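Inicio | Hogar | Taller | Entrevistas | Contacto

¿Ya recogen la mesa? Media mañana en Ornville

Octubre, poco antes de las 8. La ingeniera de Lins llega con prisa, café en mano, y pide no salir con nombre. «Pon que trabajo en manipulación y ya».

Primera pregunta, la de siempre: ¿pueden hacer las tareas de casa? «Algunas. Despacio». Lleva 1,605 intentos apuntados con objetos de mesa. Botellas, vasos, cojines. Quería llegar a 2,000 antes del invierno, no sabe si le dará tiempo.

Lo difícil, dice, es lo blando. «Una bolsa de plástico nunca está dos veces igual. La botella es rígida y la mesa es plana, con eso se puede trabajar». ¿Y el transparente? Se ríe. «El transparente es un fastidio. Según la luz, la cámara ve la etiqueta y el tapon, y poco más».

En tienda lo ve más cerca. Reponer estantes, por ejemplo, siempre lo mismo a la misma altura. En Ullureo lo están probando con 200 referencias. «Una casa es otra cosa, cada salón tiene sus sillones y su alfombra».

¿Lo pondría en la suya? Silencio. «Para los platos no. Para recoger el salón, igual si. Con alguien delante».

Mira la hora. Tiene que volver. Queda pendiente hablar de precios.

Relacionado:
- Hirnano: doblar toallas, segunda parte
- Aspiradores y escaleras
- Qué automatiza ya un almacén pequeño

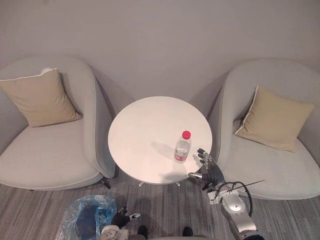

Mano robótica junto a una botella de agua, en una mesa redonda entre dos sillones.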